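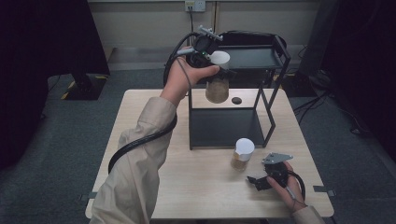

손에 쥐는 그리퍼 두 개로 진행하는 용기 이동 작업. 왼쪽 그리퍼가 흰 뚜껑의 유리병을 들고 있다.

소분·진열 공정 자동화 관련 자주 묻는 질문
대상: Lokasis 소분실 및 출고 준비 구역 근무자
작성: 공정기술팀
최종 개정: 2월

본 페이지는 유리 용기 취급 공정에 로봇 셀을 도입하면서 접수된 질문을 정리한 것이다. 설비 조작 절차는 작업표준서를 따르며, 본 페이지의 내용과 작업표준서가 다를 경우 작업표준서가 우선한다.

1. 도입 범위

어떤 작업이 자동화 대상인가?
뚜껑이 체결된 유리병을 작업대에서 선반으로 올리는 작업, 선반에서 내려 트레이로 옮기는 작업, 같은 단 안에서 위치를 재배열하는 작업이 대상이다. 원료 투입, 뚜껑 체결, 라벨 부착, 외관 검사는 이번 범위에 포함되지 않는다.

왜 이 작업부터 시작하는가?
Lokasis 소분실에서 반복 횟수가 가장 많고 취급 품목의 형상 편차가 작다. 어깨 높이 이상으로 팔을 드는 동작이 포함되어 있어 근골격계 부담 조사에서도 개선 대상으로 분류되었다.

설비는 어디에 설치되는가?
1차 설치 위치는 소분실 북측 벽면이다. 출고 준비 구역은 1차 셀의 검수가 끝난 뒤 배치를 확정한다. 통로 폭은 변경하지 않는다.

Sitau와 Clumila는 각각 무엇인가?
Sitau는 로봇 셀의 제어 소프트웨어이고, Clumila는 시연 기록을 저장하고 분류하는 사내 시스템이다. 근무자가 일상적으로 접하는 화면은 대부분 Sitau의 상태 화면이다. Clumila는 시연 담당자와 공정기술팀만 사용한다.

2. 시연 작업

시연 작업이란 무엇인가?
근무자가 양손에 그리퍼를 하나씩 쥐고 실제 작업과 같은 순서로 용기를 옮기는 작업을 말한다. 기록된 동작은 로봇의 동작 모델을 학습시키는 데 쓰인다. 좌표를 직접 입력하는 기존 티칭 방식은 이번 셀에서 보조 수단으로만 사용한다.

맨손으로 작업한 것을 기록하면 안 되는가?
안 된다. 사람의 손가락은 병을 감싸 쥐지만 로봇의 집게는 두 면에서 눌러 잡는다. 파지 위치와 접근 각도가 달라지므로 맨손 동작은 학습 자료로 쓸 수 없다.

시연은 누가 하는가?
소분실 근무자 중 희망자를 우선 배정한다. 사전 교육을 이수해야 하며, 교육 시간은 근무시간으로 처리한다. 시연을 희망하지 않는 경우 사유를 제출할 필요가 없고, 평가에도 반영하지 않는다.

1회 시연의 단위는 무엇인가?
용기 하나를 잡아 목표 위치에 놓고 양쪽 집게를 모두 벌린 상태로 돌아올 때까지를 1회로 본다. 품목별 목표는 200회이며, 선반의 상단과 하단을 따로 집계한다. 하단만 채우고 상단을 생략한 기록은 완료로 처리되지 않는다.

용기를 놓치거나 잘못 놓은 경우에는 어떻게 하는가?
동작을 중단하고 해당 회차를 Clumila에서 '실패'로 표시한다. 삭제하지 않는다. 실패 기록은 별도로 보관하여 이상 상황 검출에 사용한다. 용기가 파손된 경우에는 시연을 종료하고 유리 파손 처리 절차를 따른다.

왼손과 오른손의 역할이 정해져 있는가?
정해져 있지 않다. 단, 한 묶음의 시연 안에서는 역할을 바꾸지 않는다. 사용하지 않는 쪽 그리퍼는 집게를 벌린 채 작업대 앞쪽에서 대기시킨다.

작업 속도는 어느 정도로 해야 하는가?
평소보다 느리게 한다. 특히 선반 틀 안으로 용기를 넣는 구간에서는 속도를 일정하게 유지한다. 로봇의 실행 속도는 Sitau에서 따로 설정하므로 시연 속도를 높여도 셀의 처리량은 늘지 않는다.

연속으로 몇 분까지 할 수 있는가?
연속 시연은 회당 10분을 넘기지 않으며, 회차 사이에 5분을 쉰다. 그리퍼를 든 상태에서는 손목 부담이 맨손보다 크다. 손목이나 팔꿈치에 통증이 있으면 남은 횟수와 관계없이 중단한다.

케이블이 팔에 걸리는 경우가 있다. 조치 방법은?
케이블을 소매 바깥쪽으로 늘어뜨리고 팔꿈치 뒤에 여유 길이를 둔다. 케이블을 팔에 감지 않는다. 선반 모서리에 걸리면 당기지 말고 집게에 잡은 용기를 먼저 내려놓는다.

3. 근무 형태와 직무 변화

인원이 줄어드는가?
이번 도입에 따른 감원 계획은 없다. 이동·진열 작업에 배정되던 시간은 외관 검사, 원료 입고 확인, 셀 감시로 재배분한다. 다음 설비 계획의 인원 산정은 아직 이루어지지 않았으며, 확정 전까지 본 페이지에서 답변하지 않는다.

셀 감시는 어떤 업무인가?
Sitau 상태 화면을 확인하고, 정지가 발생하면 원인을 분류하여 재개 여부를 판단하는 업무다. 파지 실패, 목표 위치 점유, 용기 기울어짐은 근무자가 처리할 수 있다. 구동부 이상과 반복 정지는 설비보전팀에 인계한다.

교대 시간은 바뀌는가?
바뀌지 않는다. 다만 교대 인수인계 항목에 셀 상태가 추가된다. 정지 이력과 미처리 용기의 위치를 인계자가 기록한다.

직무 등급과 수당은 어떻게 되는가?
셀 감시 교육 이수자는 현행 설비 조작 등급을 적용받는다. 시연 담당은 별도 등급이 아니며 해당 시간에 한해 수당이 지급된다. 세부 기준은 인사팀 공지를 따른다.

로봇이 하던 작업을 사람이 다시 해야 하는 경우도 있는가?
있다. 셀이 정지한 동안에는 수작업으로 전환한다. 이를 위해 모든 소분실 근무자는 수작업 진열 절차를 계속 숙지해야 하며, 월 단위로 수작업 운전을 실시한다.

작업량 기준은 셀의 속도에 맞춰지는가?
아니다. 수작업 기준량은 도입 전 수치를 유지한다. 셀과 근무자의 처리량을 같은 표에서 비교하지 않는다.

4. 안전

로봇이 움직이는 동안 선반에 손을 넣어도 되는가?
금지한다. 용기 위치를 바로잡아야 할 때에는 Sitau에서 정지를 건 뒤 표시등을 확인하고 접근한다. 일시 대기 상태는 정지 상태가 아니다.

셀의 허용 중량은?
현재 설정값은 용기 포함 300 g이다. 이를 초과하는 품목은 트레이에 올리지 않는다. 설정값은 공정기술팀만 변경할 수 있다.

병 안의 내용물이 달라도 같은 동작을 쓸 수 있는가?
용기와 뚜껑의 규격이 같고 허용 중량 이내이면 쓸 수 있다. 내용물이 과립에서 액체로 바뀌는 경우에는 별도 시연이 필요하다. 이동 중 무게중심이 변하기 때문이다.

선반 위에 개인 물품을 두어도 되는가?
로봇 운전 구역의 선반에는 둘 수 없다. 운전 시작 전 점검표에 상단과 하단의 확인란이 따로 있다.

5. 기록과 개인정보

시연 중 무엇이 기록되는가?
그리퍼의 위치와 자세, 집게의 벌림 정도, 작업대 주변 영상이 기록된다. 음성은 기록하지 않는다. 얼굴이 영상에 포함된 구간은 저장 전에 제거한다.

기록이 근태나 인사평가에 쓰이는가?
쓰이지 않는다. Clumila에는 사번 대신 회차 번호가 저장된다. 인사팀에는 접근 권한이 없다.

자신의 기록을 삭제할 수 있는가?
학습에 투입되기 전까지 가능하다. 회차 번호를 적어 공정기술팀에 신청한다. 투입된 이후에는 원본 영상만 삭제되며 이미 학습된 모델에서 해당 동작을 분리할 수는 없다.

외부 업체가 기록을 볼 수 있는가?
셀 공급사인 Boychuk에는 동작 데이터만 제공한다. 영상은 사외로 반출하지 않는다. 원인 분석에 영상이 필요한 경우 Boychuk 담당자가 현장을 방문하여 열람한다.

6. 문의

시연 배정, 교육, 기록 삭제: 공정기술팀 Esben Steinarsdóttir
정지 및 고장: 설비보전팀 당직
등급 및 수당: 인사팀

접수된 질문은 검토 후 해당 항목에 추가한다. 개별 회신이 필요한 경우 문의서에 표시한다.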